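Stestance home-built arm: frequently asked questions

Last changed: Wednesday, March 16, 2022

These are the questions that arrive most often to the Stestance mailbox. English is not my first language, so if an answer is unclear, please write and I will try to say it better.

What is Stestance?

Stestance is a robot arm with two fingers, built at home and in the shared workshop in Aranda. It has one purpose: to handle clothes and clothes hangers. The drawings are free for anybody to use. I do not sell kits.

Why clothes?

I wanted a task from daily life which is easy for me and difficult for a machine. A box keeps its shape when you take it. A shirt does not. Everything I learned about slow motion, finger shape and grip force I learned from shirts.

Do I need a special table or a clean room?

No. A bed is good enough, and for a flat shirt I even prefer it, as the fingers can press a little into the mattress without damage. We work in ordinary rooms with other people present. Please keep everybody outside the reach of the arm when it is powered, and keep the stop button in your hand.

Which part of the hanger should the fingers take?

The hook. In the first version I tried the shoulder of the hanger, and the cloth was always in the way. The hook stays free above the collar, and the weight of the shirt is divided to both sides.

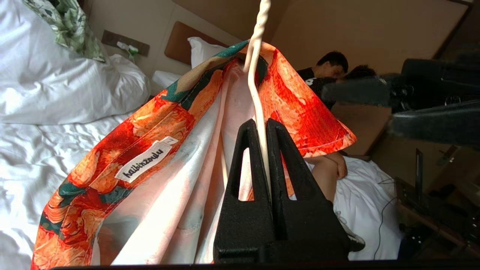
Close the fingers slowly and stop when the motor current begins to rise. If you continue, a thin hook will turn between the fingers and the shirt will face the wrong direction. The remedy is a thin strip of rubber on the inner side of each finger. I glue mine with contact glue and leave it overnight.

Why do the fingers have a long slot?

For two reasons. The finger becomes lighter, and it can bend a little when it touches something hard. The drawing in the Omero folder is the newest one. Please do not use the drawing from the Villosov folder – the mounting holes there are in another position and will not fit the present base.

How long does it take to print the fingers?

This depends very much on your printer. Mine is old and I run it at night. Print them standing and not lying, with 4 walls, and use 100 percent infill for the lowest part where the screws go in. I broke two pairs before I accepted this.

Must I have a camera on the wrist?

It is possible to begin without it, but I recommend it. A camera placed high sees the whole shirt, and it is useful for deciding where to go. In the last moment before the grip, the arm itself often covers the view. The wrist camera is for this last part. Fix its cable in two places and leave a loop at the joint, otherwise the connector will suffer.

What kind of shirt is best for the first tests?

Take a short-sleeved shirt with buttons and a collar. Long sleeves are catching on everything. A strong pattern is a help for the camera, and so is a plain sheet under it. Put the shirt with the front up, open the collar well, and place the hanger beside it at the sleeve.
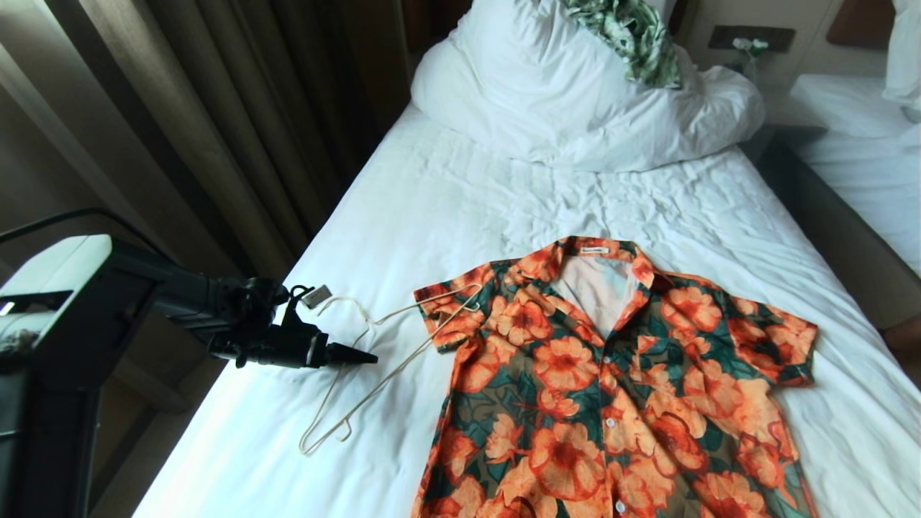
Check also the light. Sun from a window can make one part of a white sheet so bright that a pale hanger disappears in the picture. I lost one whole weekend in June with this problem, thinking that my code was wrong. Half-closed curtains were the solution. If you cannot change the light, set the exposure by hand and do not leave it on automatic.

Can the arm put the shirt on the hanger by itself?

Not in a reliable way. Lifting a hanger by the hook is the part I trust. Bringing the hanger under the collar is still work in progress, and I will not publish the program before I am satisfied with it.

I get error 301 at start. What does it mean?

The base motor does not answer. In most cases the plug is not fully inside. Switch off the power, push the plug until you hear the click, and start again. Error 842 is different: the arm was moved by hand while it was off, and it has to find its zero position again. Run the homing program with nothing in the fingers.

May I change the design?

Yes, please do. Keep the name Stestance somewhere in your notes and write which folder you started from, so that other builders can follow. If your change concerns the finger tips, I would be very glad to receive the drawing.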